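Lilora Home Forum > Laundry and Fabric Care > Drying heavy coats on a folding rack

Started by rodspan, 6 November 2022

rodspan wrote:
Wool-blend winter coat, knee length, full lining. Label says hand wash, no tumble dry, dry flat. I do not have the floor area to dry it flat. I have a black metal folding rack with thin rods and angled legs (sold as the Riis, small size). Two questions.

1. Does draping a heavy coat over thin rods leave permanent lines in the fabric?
2. Is the rack likely to tip if all the weight is on one side?

Room is unheated until evening. Floor is tile, so drips are not a concern.

kettlewick wrote:
1. Yes, if the load sits on one rod. Spread it over at least three and the lines steam out.
2. Depends on the leg angle. Open the legs until the stop engages. Most of the tipping I have seen came from a rack that was only partly opened.

Spin it first if the machine has a low setting. I use 400 rpm for wool, with the coat in a mesh bag. It removes more water than pressing with towels and does not distort the shoulders.

marl_and_twill wrote:
Disagree on the spin. Hand wash means hand wash. The lining and the shell take up water at different rates, and 400 rpm is enough to pull the hem out of line. Roll it in towels, change the towels, roll again.

kettlewick wrote:
I have done it for years with no hem problem. The construction matters more than the speed. A fused front will bubble from soaking alone, with or without a spin.

marl_and_twill wrote:
Then we have had different coats. Mine was from Seka and the lining hung below the shell afterward. I had to unpick it and sew it up again.

offcut_b wrote:
Skip the rack for the first stage. Hang it on a wide molded hanger over the bathtub until it stops dripping, then move it. Wet wool on a rack stays wet where the layers touch, and the armpits and pocket bags are the last to dry.

kettlewick wrote:
A wet wool coat on a hanger stretches lengthwise. That is why the label says flat.

offcut_b wrote:
For the first stage only, and with the hem resting on the edge of the tub so it carries part of the weight. I should have said that.

rodspan wrote:
No bathtub here, shower only. I went with towels and the rack. Notes so far:

— Clothes rack is in the main room, with a striped mat under one side of it. The bike stays where it is, past the rack.
— Other dark clothes are drying in the same room, which I assume slows everything down.
— Coat is over the top of the rack. There is a lot of fabric hanging below the top rods.

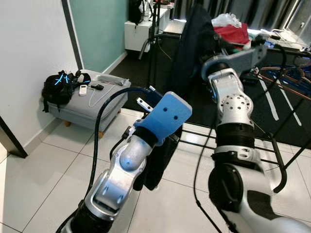 Things to change, based on replies:

1. Move the coat away from the other laundry. The red cloth and the plastic bag behind it can go somewhere else, as they are in the way of the air.
2. Turn the pockets out.
3. Rotate the coat every 10 hours so the same fold is not always on the rods.
4. Take the mat out from under the rack. It puts the legs on two different surfaces.

marl_and_twill wrote:
Number 4 is the important one. A leg on a mat and a leg on tile will creep. On number 3, 10 hours is too long at the start. Turn it every two or three on the first day, then leave it overnight.

Also check the backpack on the ottoman is not downwind if you use a fan. Lint goes everywhere.

offcut_b wrote:
A fan is worth it. Low speed, aimed under the coat and not at it. Mine is a Prudport desk model and it cut a two-day dry to one. Pad the top rods with a rolled towel or a length of pipe insulation. 32 mm bore goes over most rods with room to spare and gives the fold a wider radius.

kettlewick wrote:
32 mm is too loose on thin rods. It slides and the coat goes with it. Use the smallest bore you can find and tape the slit shut.

offcut_b wrote:
The weight of the coat holds it. I have never taped one.

rodspan wrote:
Pipe insulation ordered, the smaller bore. Mat is out from under the legs. Will report on the fold lines when the lining is dry.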